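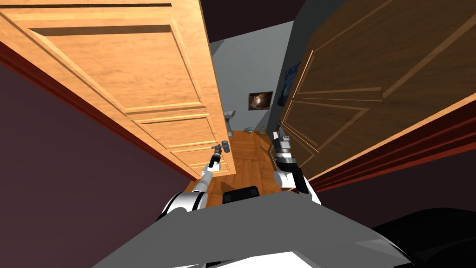

Unit 3: Doors, cabinets and other articulated objects

Home Modules Timetable Staff Library
Search this site Go

Set reading: Aubert, course reader, chapter on contact. Seminar on Tuesday, led by Boris Ďurica.

3.1 The task
Opening a door counts as one chore to a person. For a machine it is at least four: locate the panel, reach it, make contact, and follow the arc of the hinge. Two arms in a doorway add a fifth, as each must keep clear of the other and of both doors. In simulation the hinge axis is known exactly. In a house it has to be estimated.

3.2 Cabinets
Raised panels and trim give a vision system plenty of edges, few of which are any use for gripping. A parallel gripper needs something that fits between its fingers.
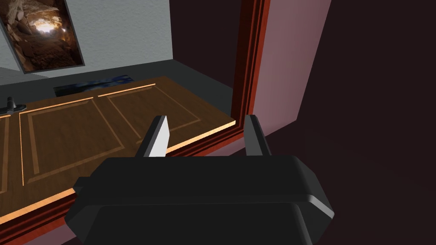
The approach is therefore planned backwards from the grasp, with the fingers open and the wrist angle fixed before the last part of the reach. Errors at this stage are small in distance and large in effect – a finger that lands on a panel face will push where it should pull.

3.3 Can it be done yet?
In the Planelura exercise, 2,529 of the simulated trials were scored as complete. On the test rig, with 200 attempts, the figure was 108. Treat the first number with care. Friction, worn hinges and loose handles were not modelled.

For the seminar: list the door types in your own home that the exercise leaves out.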